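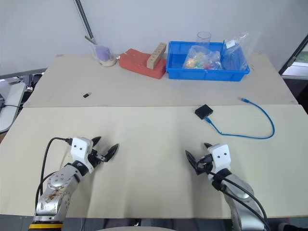
Joining two benchtops

Dry-fit the boards first and check the seam with a straightedge. If one side sits proud, shim the frame underneath before you reach for the sander.

Mark screw positions every 60 mm, starting 16 mm in from the edge. Drill pilot holes from below and put a stop on the bit so it can't come through the top.

Run a thin bead of glue along one edge only, clamp lightly and wipe off the squeeze-out with a damp rag. Leave the clamps on for 12 hours.
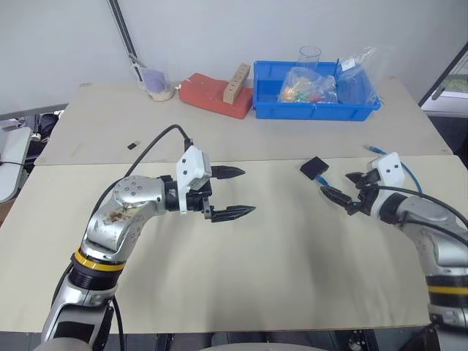 Beige top, silver-grey arms on either side.

Sand along the seam, vacuum the dust and apply the first coat of oil. Let it dry overnight before the second.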